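Linen Care at Satenar: A Conversation with Şengül Erdem

Şengül Erdem has supervised the linen room at Satenar since it opened one January. The room prepares 370 cloths for each banquet.

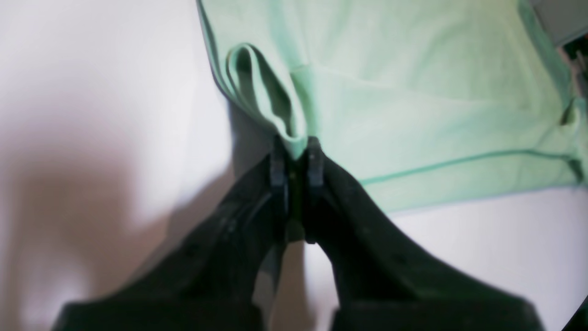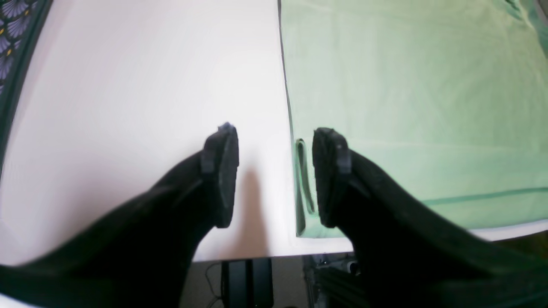
Light green cloth on a white surface.

Folding, Ms. Erdem said, begins with the edge. "A cloth pulled up into a loop keeps that crease if it is put away so," she said — and on pale green cotton guests notice it. She asks new staff to smooth each piece from the middle outward. Her colleague Ertuğrul Yüksel keeps the shelves. "We store them by size," he said. "Color comes second."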